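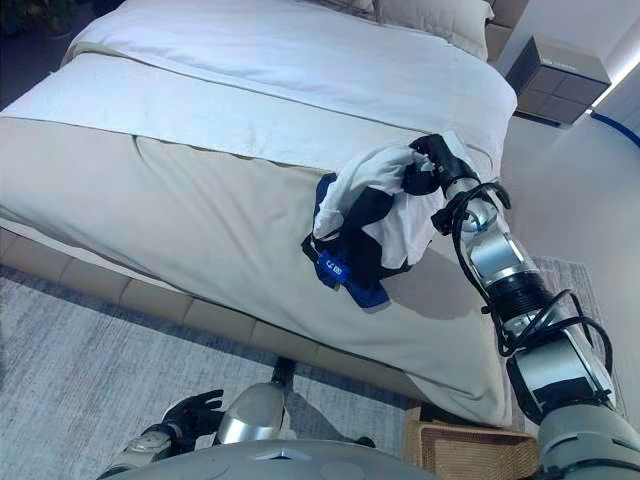

写真1 ベッドメイク後の足元側。ランナーは横一本、スカートの角にしわあり。手前は白と紺の衣類。

2025年10月 作業ノート(寝室セット、水曜)

今日はずっとベッドまわり。朝いちでLộc Tônさんと寝室セットに入って、まず掛け布団から。Hikussideの白いやつ、やっぱり好きだなあ。空気を抱かせてから下ろすと、ふわっとしたまま落ち着いてくれる。前に使っていたのは重くて、引っぱるたびに反対側がずれて、二人で行ったり来たりしていたので(あれは腰にきた)、今のはだいぶ楽です。

やり方のメモ。カバーの角を先に合わせて、頭側を決めてから足側へなでる。逆にやると足元にしわがたまる。今日も足元にやわらかいしわが残っているけれど、これくらいなら私はそのままにしておきたい派。Lộcさんはぴんと張りたい派で、ここは毎回もめます。今日は私の勝ち!

ランナーについて。白い布団に白いランナーだと区別がつかないんじゃないかと心配していたけれど、並べてみると案外ちゃんと帯に見える。最初の置き方では端に寄りすぎていたので、掛け直しは2回。折り目を手のひらで押さえてから広げるほうが、広げたあとで直すより早い。スチームは当てていません。当てたほうがいいのかな、次に試す。

で、今日の悩みどころはベッドスカート。ベージュのやつ。まっすぐな辺はどうにでもなるのに、角で布が曲がるところにどうしても折れじわが寄る。写真1でいうと中央より右のあたり。原因の候補としては、

・角のひだの取り方が浅い
・マットレスを載せたときに布を噛んでいる
・畳んで保管していたときの癖

このへん。個人的には三つ目が怪しいと思っている。6月に箱から出したときも同じような場所が折れていたし、Bạchの倉庫では畳んで積むのが普通らしいので。次は筒に巻いて送ってもらえないか聞いてみる。Lộcさんは噛んでいる説。マットレスを持ち上げて確認しようと言われたけれど、せっかくきれいに敷いた布団をはがすのが惜しくて、明日に回してしまった。すみません。

スカートの下に見えている台のほうは、いい感じです。黄褐色の張り地で、四角いパネルがふっくら並んでいるタイプ。縫い目の間隔がそろっているから、ベッドの置き方が曲がっていると目立つだろうな。あと、パネルの継ぎ目にほこりがたまるので、掃除はブラシのほうがいい。粘着ローラーだと溝の奥まで届かなくて、結局指でつまむことになった。

衣類のこと。白と紺のもの、小さい青いタグがついている。タグの字はこの写真では読めないので、一覧に写すときは現物を見ること。くしゃっと丸まった状態だと白が上、紺が下に分かれて見えて、広げたときの印象とはずいぶん違うはず。色の欄に「白」だけ書く人がいるけれど、紺も必ず書いてください(私も前にやりました……)。ベッドのカバーがクリーム色だから、白い部分は思ったほど紛れない。紺のところはもう一目でわかる。

衣類の一覧はTrakierに入れてあるものが最新。今日さわった分の登録は、8番の行まで終わり。残りは3行で、そこは次の人に任せます。備考欄には畳み方を書くこと。「普通に畳む」は禁止! 普通が人によって違いすぎるので、袖を先に折るのか、縦半分が先なのか、それだけは書いてほしい。

ナイトテーブル。灰茶色の本体に明るいベージュの天板、前面が四角いパネルに分かれているもの。Skindsteadのカタログにある濃い色のと迷っていたけれど、台の張り地と並べるならこっちだと思う。灰色が少し入っているおかげで、寝室全体が茶色っぽくなりすぎない。上の縁にうっすらラベルかロゴのようなものが見えるので、はがせるシールなのか印刷なのか、近くで確認。シールならドライヤーで温めてからはがす。爪でいくと天板に傷がつきます。

枕は淡いグレーベージュ。頭側に寄せて、立てるか寝かせるかでまた少し話した。立てるとホテルっぽくてきれい、でもすぐ倒れる。寝かせると落ち着くけれど、遠くから見るとちょっとさびしい。Lộcさんは立てる派(さっきのしわの件といい、きっちりした人です)。決まらないままお昼になった。

宿題:
・マットレスの下、スカートを噛んでいないか見る
・スカートの保管方法をBạchに問い合わせ
・ナイトテーブルのラベル確認
・ランナーにスチーム、当てる前と後を撮り比べ
・枕の向き、いいかげん決める

替えの掛け布団カバーは棚の2段目に移しました。前の場所を探してもないので注意。畳んだ輪のほうを手前にして入れてあります。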